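Frequently Asked Questions: Flannel Shirts, Washing, Repairs and Returns

Loltden Shirt Shop, Otcombe

How do I wash a flannel shirt for the first time?
Wash it alone in cold water, turned inside out, with the buttons or snaps done up. Use half the soap you would normally use. Reds and dark blues give up a little dye in the first two washes, so keep them away from towels and anything white.

Will it shrink?
Cotton flannel shrinks a little. Most of our shirts are cut with room for it, and the size chart gives the measurements after washing. If you are between sizes and plan to use a dryer, go up one. Wool blends from the Bangash line should never go in a dryer at all.

What is the difference between buffalo check and plaid?
Buffalo check is one kind of plaid. It uses two colors in large blocks of even size, most often red and black. Where the two colors cross, the yarns mix and you get a darker block with fine slanted lines in it. Other plaids use more colors and stripes of different widths.

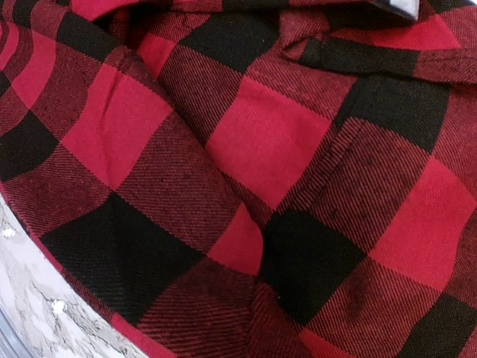

Red and black buffalo check, close up. The slanted lines show where the colors cross.

Is the pattern printed or woven?
On every flannel we sell new, it is woven from dyed yarn. To check a shirt you already own, look at the inside. A woven pattern is nearly as strong on the back as on the front. A printed one usually looks pale on the back.

Why does my shirt have small balls of fuzz on it?
That is pilling, and it comes from rubbing. You will see it first under the arms and at the cuffs. A fabric comb takes it off. Don't use a razor. Washing inside out slows it down, and so does skipping fabric softener.

How should I dry it?
Take it out of the washer right away, shake it, and lay it out on a clean, flat surface. Pull the collar and front edges straight with your hands before you leave it. You can also use a wide hanger. Clothespins leave marks at the hem.
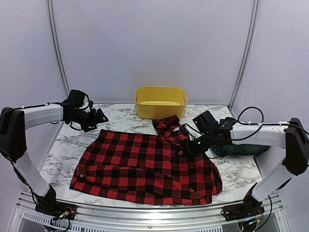

A buffalo check shirt spread out on a tabletop. Collars need the most smoothing.

Do I need to iron it?
Not usually. If you want to, iron it inside out on medium while it is still slightly damp. Pressing hard on the outside flattens the nap, and the shirt will feel thinner.

Do you repair shirts you didn't sell?
Yes. Mehwish Sial and Junaid Lashari handle all repairs at the Otcombe shop. Replacing a button or snap costs $18, including the part. A torn elbow or a new cuff is $43. Please wash the shirt before you bring it in. Unwashed items will be handed back.

How long do repairs take?
Snaps and buttons are ready by 4 p.m. if you drop the shirt off before noon. Larger jobs take nine working days, longer in December.

Can you match the pattern on a patch?
We try. We keep offcuts from most of our own checks, and with large blocks we can often line up the rows. Checks are harder to match across an existing seam — the two sides may not have lined up to begin with. If we can't find a close match we will call you before cutting anything.
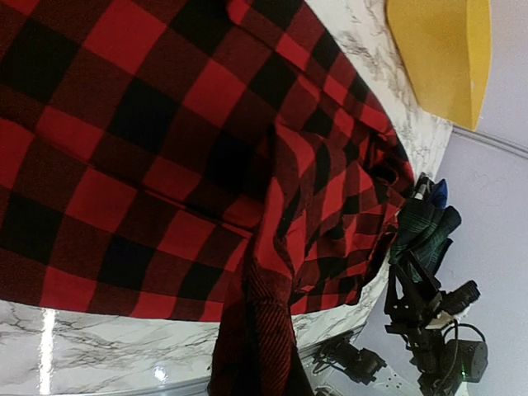 The check shifts slightly at a seam between two panels.

Can I return a shirt after I have washed it?
Only if there is a fault in the cloth or the sewing. Unwashed shirts with tags can be returned within 43 days. Clearance items are exchange only.

Do you take bulk orders?
Yes, up to 200 shirts at a time. Write to Zubaida Farooqui in the office with your sizes and the date you need them. Embroidery is done by Clemeck and adds two weeks.

How do I store flannel over the summer?
Clean, fully dry, and folded. Long months on a hanger will stretch the shoulders. A cotton bag or a drawer is fine, but plastic bags hold moisture. Cedar blocks help keep moths off wool blends.

Who do I ask about an order that hasn't arrived?
Email the office and mark it for Fahad Gondal. Include your order number and the zip code it was sent to. The phone line (extension 2166) is open from 9 a.m. and is for orders only. For repairs, please come to the counter.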